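About Sterkico

Welcome, and thank you for taking the time to read about us. Most people who land on this page are either thinking of sending us a sample, wondering whether to apply for a job, or trying to settle an argument about how we got our name. We'll try to help with all of those.

Who we are

Sterkico is a small laboratory that studies enzymes from places most creatures would rather avoid: hot springs, salt pans, very cold mud, the insides of old boilers. Enzymes are the proteins that living things use to get chemistry done at a sensible speed. Yours digest your lunch, copy your DNA and (if you are lucky) clear up last night's wine. The ones we like best come from bacteria and their relatives the archaea, and they do much the same sorts of jobs in conditions that would cook, pickle or freeze the versions in you and me.

We find these enzymes, work out what they do and how they keep their shape, and then help other people put them to use. Our customers include cheese makers, textile mills, two breweries and quite a lot of university groups who need a particular protein made properly and don't have the room or the patience to make it themselves.

How it began

The company was started by Ferhat Çetinkaya, who had spent a good part of his working life looking at the microbes of a single warm pool at Silatberg. It isn't a handsome pool. It is greyish, it smells of eggs, and the path up to it is mostly loose stones. But something in it was breaking down plant fibre at a temperature where the textbook enzymes had long since fallen to bits, and Ferhat wanted to know what. The answer took him far longer than he had promised his funders, and by the end of it he had a freezer full of cultures, a rented room above a tyre shop and a strong wish to carry on.

The first enzyme from that pool is still in our catalogue. It is number 173, for reasons to do with the way the tubes were labelled in the early days, and we've never had the heart to renumber it. If you have bought the fibre mix we supply to paper recyclers, you've already met it.

As for the name, it was made up over a long supper, it was the only suggestion that everyone at the table could spell, and it doesn't stand for anything. We're sorry if you were hoping for more!

What's in the freezers

Our collection now holds 1322 strains. Each one has been grown, checked and put away in duplicate, with one set kept here and a second set kept at our Urkura site, so that a power cut in one place needn't spoil anybody's decade. Of those strains, 1056 have had their genomes read from end to end. The remainder are the awkward ones. Some grow so slowly that we get a decent pellet only a couple of times a year, and some will grow only alongside a neighbour, which makes it hard to say whose DNA you are looking at.

We're fond of the awkward ones, as you may have guessed. A microbe that leans on its neighbour has often given up making something for itself, and finding out what it has given up tells you a good deal about what the neighbour is handing over. Several of our more useful proteins were found in just that way, by following a missing gene next door.

What we work on

Heat and shape. A protein is a long chain folded up into a particular form, and most of them unfold when they get hot, in the same way that egg white sets in a pan. Proteins from hot springs have extra links holding the chain together, tighter packing in the middle and fewer floppy loops on the outside. We change these features one at a time and see what goes.

Cold and speed. At the other end of things, enzymes from cold mud have to stay loose enough to move at all. They are quick and rather fragile, and they suit jobs like washing at low temperatures, where you want the enzyme to work hard and then stop.

Salt. Proteins from salt pans are often covered in negative charges that hold on to a thin coat of water. Take the salt away and many of them collapse. This is a nuisance when you are trying to purify them, and Kuipers, our sister workshop, builds the columns we use for it.

Working here

We are a friendly lot and not a very hushed one. New starters spend their opening month moving between the benches, the growth rooms and the sequencing corner, whatever they have been hired to do, and we think it pays off later on when somebody has to explain to somebody else why their culture isn't ready. There is a proper lunch at half past twelve, and we do like people to stop for it. Talks are given over tea and are allowed to be about work that has gone wrong. In fact the best attended talk we've had was on a contaminated flask, which turned out to contain a strain we had been trying to grow for years.

Students join us each July for a summer placement, with pay, and are given a project of their own with a real question in it. Several have come back afterwards as members of staff, and one now runs our growth rooms and is much stricter about labels than we ever were.
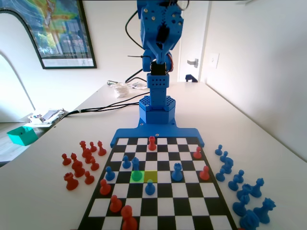
Sending us a sample

We are always pleased to hear from people with an interesting puddle. Please write before you post anything, as we need to know where it was collected, who owns the land and whether you have permission to take it. Rules on collecting living material differ a great deal from one country to the next, and we follow them carefully. If all is well, we'll send you tubes, a padded box and a short form. Fill the tubes to the line, keep them out of the sun, and note down the temperature of the water if you can do so safely.

Results usually come back to you as a short letter, with a list of what we found and a plain account of anything unusual. If your sample gives us a new strain, you'll be named in its record.

Finding us

The main laboratory is the long brick building behind the old dairy, and the door you want is the green one at the side. Ring the bell and give us a moment, as whoever answers will probably have to take their gloves off first. Visits are by arrangement between ten and four, and there is parking for bicycles by the wall.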